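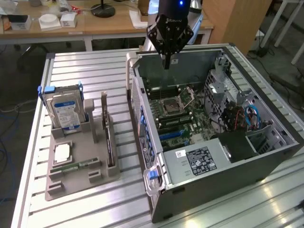 An open tower case with its side panel off.

Udlow Computer Recycling: Common Questions

Will you take my old PC?
Yes, even the beige one. Laptops too.

Is there a limit?
Seven items per household per visit. Monitors count, and so does the printer you hate.

Do you wipe the drive?
We do, but copy your photos first. We can't get them back, however nicely you ask.

What about TVs?
Not until February. Try the Modcombe depot.

Does it cost anything?
Drop-off is free. Pickup is not, and stairs are extra.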